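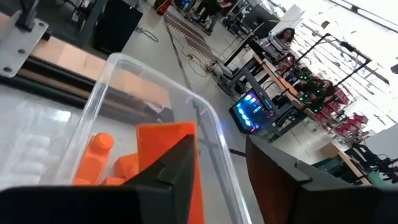
Reaching into the orange bin, open day, August

marlpit_joan
Well, I finally got to the open day at Osa, and I promised a few of you I would write it up, so get a coffee because I don't do short. The building is one big bright room with long wooden tables and people at their computers, and visitors were allowed to wander pretty much anywhere that didn't have a cable across it (there were a lot of cables). We had 40 people signed up and I think more than that came through the door!

The station I spent most of my time at was the block sorting one. Sizwe Jacobs was running it, and he was so patient with all of us, kids and grown-ups both. Blocks get dumped on the table and the arms are supposed to put them away by color. He calls the pair of them Biter, both arms, one name, and he talks to them like you would to a slow dog.
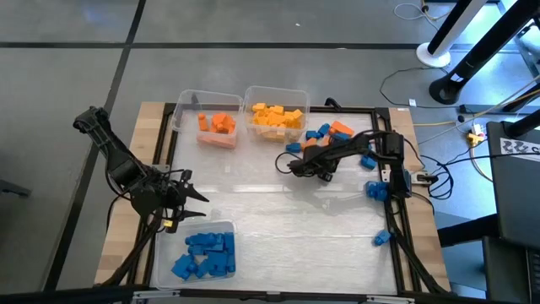

I stayed for 4 full rounds, and my husband had gone out to sit in the car by then. What got me was how long the thing takes to make up its mind. It goes down, stops, comes back up a little, goes down again. My grandson does exactly this with peas. Two of the rounds finished with every block put away, one ended with a yellow in with the orange, and on the last one Sizwe had to step in and reset. He didn't hide it or talk over it, and I liked him for that.

desmet_fan
Lovely write-up, Joan, thank you. I was there in the morning and must have just missed you. I have to say I came away less impressed than you did. Two good rounds out of 4, with big chunky toy blocks, on a clean white table, with nobody bumping it? The old Desmet line I used to look after would do 2000 parts a shift and I could eat my lunch next to it.

marlpit_joan
But your Desmet was getting the same part in the same spot every time, wasn't it? You told us so yourself in the conveyor thread. I asked Sizwe about this very thing and he said they tip the blocks out by hand before each round so that no two starts are alike. Some end up leaning on each other, some are still stuck together, and the arms have to deal with whatever they get.
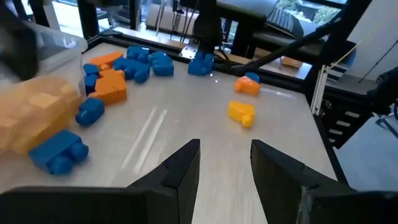 He let one of the children mess up the table for round three, and she did a very thorough job of it, I can tell you. She stacked a few on purpose and then stood there with her arms folded – I think she was hoping to beat it. It got there in the end, and she clapped louder than anyone.

hopper_and_sieve
Did either of you catch Brunello Dal Bello's talk at 3:00? He was the one from Dritamix, with the slides about bag handling. I thought it was the best part of the day, and there were maybe a dozen of us in there. He was very frank about what they had tried and given up on.

desmet_fan
Missed it, I had to get back for the dog. And fair point about the conveyor, Joan, I did say that. I still think a plain color sensor and a chute would put the lot of them away before Biter had picked up its second block.

marlpit_joan
It probably would! I'd have gone home after five minutes, though.

hopper_and_sieve
I'm with desmet_fan on speed and with Joan on the rest. If anyone wants my notes from the Dal Bello talk, send me a message and I'll type them up this weekend. My handwriting is terrible, so give me a few days.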